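Parveen Mengal has bought play food for the Vastari toy library for nine years, and she is hard to impress.

"I look at the plates first," she says. "If a plate is too small for the food, kids give up on it."

The kitchen set on her table now is one she likes. Families can borrow it for six weeks at a time.

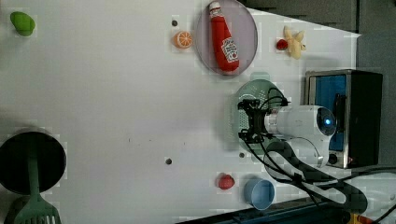

Play food and cookware from the kitchen set, with the toy ketchup bottle lying across a plate.

Mengal says the banana gets asked for more than anything else. "They want it peeled. They don't care if it matches the other fruit."

She washes each piece by hand when a set comes back in. The colander takes the longest. "All those little holes," she says. "I use an old toothbrush."

The next sets go out in February.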